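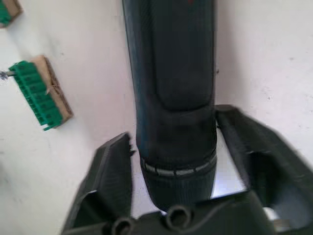

Item 2: wrist camera view, dark cylinder between the fingers, green terminal blocks at left.

Kesgate shared workshop, arm build group
Minutes, 23 Apr 2018
Present: Gondal (chair), Qureshi, Jadoon, Sial (minutes). Apologies: Keskin.

1. Previous minutes accepted. Wiring diagram still outstanding - Keskin.

2. Gripper. Qureshi reported on the grip test. Finger close command is set at 1148, full travel 2000. Jadoon asked for a lower close value on round parts. Agreed to try steps of 40 and log each one. Camera exposure to be shortened to reduce blur.

3. Terminal blocks. Sial wants the backing strips marked on the drawing before any more are fitted. Agreed.

4. Parts. Soomro quote for bearings received, 192 including shipping. Approved. Flirnura servo horns deferred.

5. AOB. Bench booking sheet has moved to the Jallthorpe folder.

Actions: Qureshi, item 2. Sial, item 3. Gondal to place the bearing order.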